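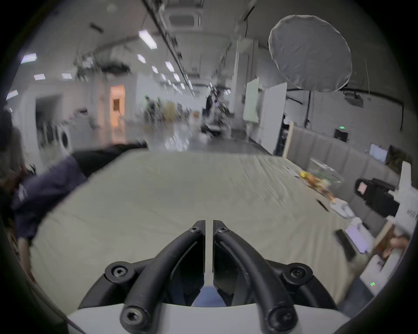
A bed covered with a pale gray-green sheet, with small objects set down along one side, among them a remote control, a pen, a smartphone and a folded white cloth.

Bed clearing

Bed clearing is the household task of removing loose objects from the surface of a bed before the bed is made, changed or slept in. It is usually treated as the first stage of bed making, although housekeeping manuals and training courses often teach it separately. The term covers the gathering, sorting and putting away of small belongings, clothing and wrappers, and ends when only the bedding remains.

Background

A bed is often the largest flat surface in a home, and in small apartments and shared rooms it commonly serves as a seat, desk, folding table and place to pack. Objects therefore collect on it during the day. Those most often found are telephones, remote controls, pens, chargers, snack bags, folded cloths and items of clothing that have been worn once and not yet returned to a closet.

Household inventories provide early evidence of the practice. An inventory drawn up at Sutgate in 1535 lists a purse, a comb and two keys "lying upon the bed" in the main chamber, and a later hand has added that the keys were moved to a chest. The historian Mirjam Claeys has argued that such entries reflect ordinary use, as the bed was the place where visitors were received and goods were laid out for inspection.

The spread of the fitted sheet and the lightweight comforter in the twentieth century shortened the work of making a bed. Clearing changed less, and the number of portable items kept in bedrooms grew with the arrival of the television remote control and, later, the mobile telephone.

Procedure

Most published methods begin at the head of the bed and proceed toward the foot. Large textiles such as shirts, towels and jackets are lifted first, as smaller things may lie beneath them. Each is held up and shaken lightly over the mattress.

Small objects are then gathered in one place, either on a tray or along one edge of the bed. Pens are capped or retracted before they are moved. Electronic devices are placed on a firm surface away from the bedding. Food wrappers and open bags are carried away upright and the sheet beneath them is brushed with the flat of the hand.

The final stage is a check of the gap between the mattress and the headboard, where narrow objects are frequently lost. On upholstered headboards the seam at the base is checked as well. Bags and cases hung from the headboard are normally left in place unless the bedding is to be stripped.

When two people share the work, one generally stands at each long side and clears the half within reach. Reaching across the full width of a large bed is discouraged in most training material on account of the strain it places on the lower back.

Sorting

Two systems are in general use. In sorting by destination, objects are grouped according to the room or drawer to which they will be returned. In sorting by kind, they are grouped as textiles, electronics, paper and writing materials, food, and waste. The first is more common in private homes. The second is preferred in lodging houses and care settings, where the person clearing the bed may not know where the belongings are kept.

The Kuipers method, taught in several domestic science courses, combines the two. Waste and food are removed at once, textiles are folded and stacked at the foot of the bed, and the remaining objects are set in a single row for the occupant to put away.

In institutions

Hotels and residential homes commonly have written rules on the handling of guests' possessions. At the Wulo residences, staff are instructed to leave telephones and papers where they are found if the occupant is present, and to place them on the bedside table if the occupant is absent. Trainees are allowed 30 minutes for a full room, including clearing, stripping and remaking the bed.

Bontu Fikre, in a handbook prepared for the Sterisa training center, recommends that clearing be completed before clean linen is brought into the room. The handbook also advises that clothing draped over the edge of a bed be regarded as in use and hung up, and not sent to the laundry without the owner's consent.

Related practices

Bed clearing is distinguished from stripping, in which the sheets and pillowcases are removed, and from turndown, in which the top covers are folded back for the night. Airing, the practice of leaving the covers open for a period after rising, also requires a clear surface and is often carried out directly afterward.

See also

Bed making
Bedding
Headboard
Housekeeping
Turndown service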